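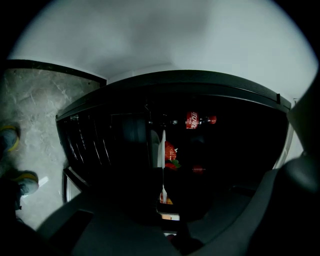
View from the gripper camera into the open cabinet.

Print this page
E-mail this page

# Jindance Cabinet Tasks: Data Card

## 1. Purpose of this release

The Jindance Cabinet Tasks set contains demonstrations in which a person moves small food and drink items into, within and out of a small refrigerator. The demonstrations were given by hand with a pair of hand-held grippers. No robot was driven during the work. The set is intended for training and testing policies for two-armed robots, and for the study of how well hand-held demonstrations carry over to a fixed or mobile machine.

The release is maintained by the Burnitari laboratory. Questions about access should be sent through the e-mail link at the head or foot of this page.

## 2. Contents

The release is made up of 700 demonstrations, divided among 29 task variants. Each demonstration is stored in its own folder and contains:

- one video stream from each gripper
- one video stream from a camera worn on the head
- the estimated path of each gripper
- the opening width of each gripper at every time step
- a short written instruction, in English

Folders are numbered in order of recording. Gaps in the numbering are left as they stand, and users should not assume that a missing number means a failed download. The file `index.csv` is the only reliable list of what is included.

## 3. Tasks

Most variants concern a single cabinet and a plate placed on the floor before it. Typical instructions are "move the strawberries from the plate to the cabinet", "take the bottle out and stand it by the door" and "clear the plate". The bottle may begin upright or lying on its side, and the instruction does not say which. Operators were asked to use both hands where this felt natural, and no rule was set as to which hand should reach first.

Door handling is treated as a separate group. In the main group the door is already open when recording begins. In the door group the operator opens it, and the first part of each path is accordingly longer.

## 4. Setting

Recording took place in a furnished room, at floor level. Furniture, cables and other household things were left in place, and lighting was not controlled beyond the ordinary lights of the room. The inside of the cabinet is a good deal darker than its surroundings. Users who apply automatic brightness correction should check the result on the gripper streams, where a white wall and a black interior often share the view.
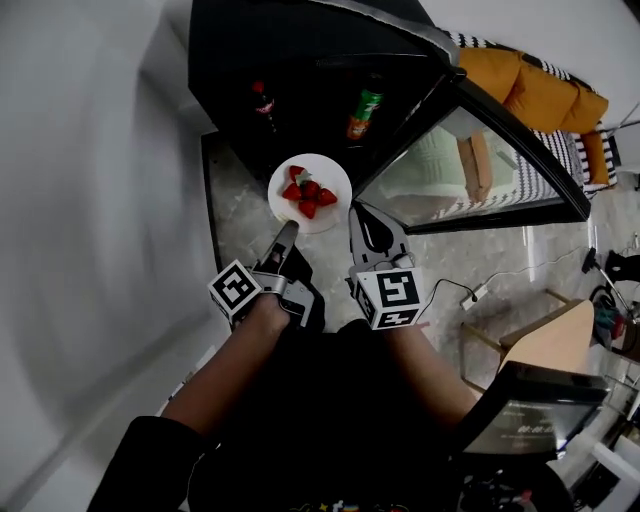

The head stream serves mainly to recover the position of one gripper in relation to the other. Each gripper carries a cube printed with black and white markers for this purpose. Tracking is good while at least one face of each cube is in plain sight and becomes weaker when a hand passes behind the door or deep into the cabinet. Time steps affected in this way are marked `low` in the field `track_quality` – they have not been removed.

## 5. Processing

The streams were brought to a common clock using the Montoya alignment scripts, version 10. Paths were then smoothed lightly and written out at a fixed rate. Lens distortion has not been corrected in the video files. A calibration file is supplied for each camera, and users who need straight lines should apply it themselves before cropping.

Gripper opening is given as a value between 0 (closed) and 1 (fully open). The value describes the fingers only. It does not show whether an object is held.

## 6. Known limits

1. Both fingers are present in the gripper streams and can hide a large part of the lower view. Small items near the floor of the cabinet may be difficult to make out.
2. The operator's feet, arms or clothing may come into view. Users should take care that a policy does not come to depend on them.
3. No force or touch readings are supplied. Soft items were handled by eye.
4. The glass of the door reflects other parts of the room. Depth estimates made from the video are poor in these areas.
5. Nearly 68 demonstrations contain a second attempt at the same grasp. These are listed in `retries.csv` and may be left out where clean paths are wanted.

## 7. Suggested use

The maintainers advise holding back whole task variants for testing, as demonstrations within one variant are much alike. Results should state which variants were held back and whether the door group was included. A loader written for the Poltex robot arm is found in the folder `tools`. It converts the paths to the base of the arm and has not been tested with other machines.

## 8. Changes

April: calibration files replaced for the left gripper; spelling of instructions made uniform; `retries.csv` added. Earlier copies of the left calibration should be deleted.

E-mail this page
Print this page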